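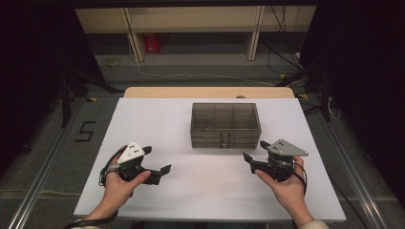

# Re: [grippers-list] Marker plates, white vs. gray

From: Yichen Xu
Date: 11 December 2023

Maureen Kershaw wrote:

> We are about to order a second pair of hand-held grippers for the Brophy bench and I have to choose the marker plates. The supplier offers white or gray, both with the black dot pattern. Has anyone run them side by side? I am also told that the head camera loses the plates when the hands come close together. Is that the plate color, the angle, or the lens?
>
> Second question. Do you let the cables hang or tie them to the arm? Ours pull on the wrist after an hour.
>
> Maureen

Maureen,

We have been running one of each since November, white plate on the left gripper and gray on the right, over a white tabletop. The task is the small drawer organizer, the smoky-gray translucent one with the open compartments on top. Both hands start on either side of it with the fingers open and facing in.

I went through 100 recordings from the Lellus setup and looked only at how often the tracker dropped a plate. The white plate dropped in 15 of them. The gray one dropped in four. Nearly all of the white drops came when the left hand was low and flat over the board, where the outline of the plate is hard to separate from the table. When I laid a dark cloth over the board for a short test, the two plates came out even. If your bench is dark I would not worry about the color. If it is white, order gray.

Angle matters more than I expected. Both plates are triangular and sit on top of the gripper, so the head camera sees them well as long as the operator holds the body from underneath. Once the wrist rolls outward past a certain point the dots are too foreshortened and the pose jumps. We now ask people to keep the thumb along the side of the body, and the jumps are fewer. I have no number for that one.

I don't think it is the lens. We swapped the Cenarska camera for the older Brikorport one for two days and got the same drops in the same places. The Brikorport images were noisier but the tracker didn't seem to care.

On cables: ours are loose. Each one loops past the wrist and runs down off the table. We tried clips on the forearm and the operators disliked them, mainly when reaching across to the other side. What helped was giving more slack at the wrist and fixing the cable lower down, so the weight is taken before it gets to the hand. Keep the loop clear of the fingers or it will show up in the wrist view.

Other things from the same runs:

- The drawer handles are small. Angled fingers can get hold of them, but only if the gripper comes in nearly level.
- The thin partitions in the top compartment are hard to pick up in depth. The translucent plastic gives us holes in the point cloud whatever camera we use.
- Recalibrate after moving any stand. We lost a morning to a tripod that had been shifted a little.

The full log has 1,242 entries and is not tidy. I can send you the part with the plate drops if you want to check my count. I would also like to hear from anyone who has used a matte white plate, as ours has a slight shine and I can't rule that out.

Yichen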